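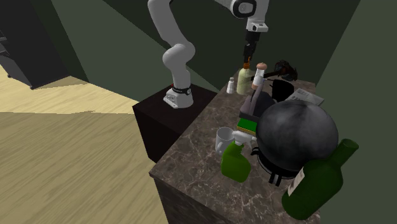
Chapter 7
Kitchen Work Surfaces

Most of the work in a home kitchen happens on the counter. Food is cut there, bowls are filled there, and groceries wait there until someone puts them away. A counter that is too low, too short or badly placed makes each of these jobs slower. This chapter covers height, depth, clear space and surface material, in that order. Storage above and below the counter is left for Chapter 8.

Terms used in this chapter

Landing space is the clear stretch of counter next to an appliance or sink, where things are set down. Edge trim is a strip that covers the front or side of a counter. Overhang is the part of the top that extends past the cabinet below it. A run is an unbroken length of counter between two corners, walls or appliances.

7.1 Who uses the counter

A designer begins with the people who will cook. Height is the first thing to ask about, but the kind of cooking matters too. Rolling dough calls for a lower surface than chopping, and a person who works seated needs open space for the knees.

The case we follow through this chapter is the Tustgate house, remodeled by the designer Pacita Sarmiento for a family of four. The old kitchen had two short runs, one on each side of the stove, and the longer one measured 22 inches. There was no good place to put down a hot pan, so pans usually ended up in the sink. Sarmiento moved the stove to the end wall and joined the two runs into one. Her drawings are in Section 7.4.

7.2 Stone tops

Marble is cool and smooth, and pastry cooks like it for that reason. It is also soft for a stone. Lemon juice and vinegar leave dull marks on it, a kind of damage called etching. Sealer slows down stains – it does not stop etching. Dark marble tends to show etch marks more than white marble does, and pale veins can hide a few of them.
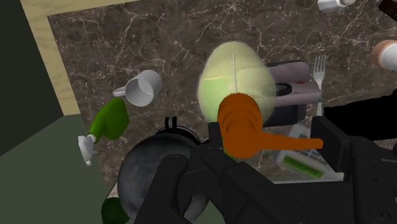

Can etched marble be repaired?
Light marks can often be polished out with a fine powder made for marble. Deep marks need a stone worker, who grinds the surface down and polishes it again.

Granite resists acid better and needs less care. Its drawback is weight, and long pieces may have to be joined with a seam. Plan the seam before ordering the stone, and keep it away from the sink cutout, where the top is weakest.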